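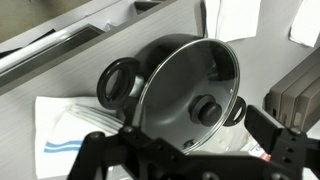
Soup Night is back at Sadwood Hall, and we can't wait! Last May we fed 40 people from one stove and ran out of bread before the barley was even on the table. This time Bellow Bakery is sending 500 rolls (yes, really), so bring a bag for leftovers.

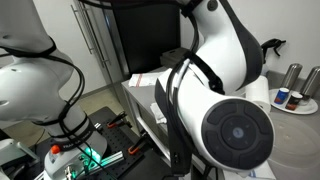
Doors open at 6 and bowls are free. If you're making a soup, please put a label on it in big, plain print, as easy to read as the white FRANKA on that black band, and list any nuts or dairy. Kids' table by the window again!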